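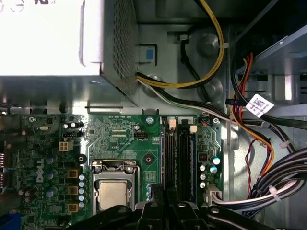 Dallbridge Hardware Reuse Team - Bench Gallery

The February intake was 138 desktop computers, all from one office clearance. This page covers the inside of the case, for anyone who will be stripping or refitting this type of machine at the Le Roux Street bench. Click the picture for the large version.

1. Case open, seen from above
Dell motherboard, with the power supply still in its bay. The gray latch with the blue tab is on the chassis wall, just right of the mesh vent. The yellow and black bundle leaves the corner of the supply and loops up before it comes back down, so leave it slack when the supply is lifted. The thick black bundle is held by three white zip ties. Cut these only if the cables are going to scrap.

Notes for the bench

Labels with a square code stay on the cable. Testum reads them at check-in, and a part with no label has to be entered by hand.

Power supplies are tested under load for 13 minutes before they go on the shelf. Fails go in the red Brodico crate, cables attached.

Motherboards are bagged one to a bag. Check the capacitors for bulging first and write the result on the bag - pencil rubs off, use the marker. Do not stack bagged boards flat.

Screws from the drive cage go in the small tray, case screws in the large one. The threads are different and they do get mixed.

Shelf numbers for this batch run from 896 to 1000. Overflow goes on the lower rack by the door.

Back to all galleries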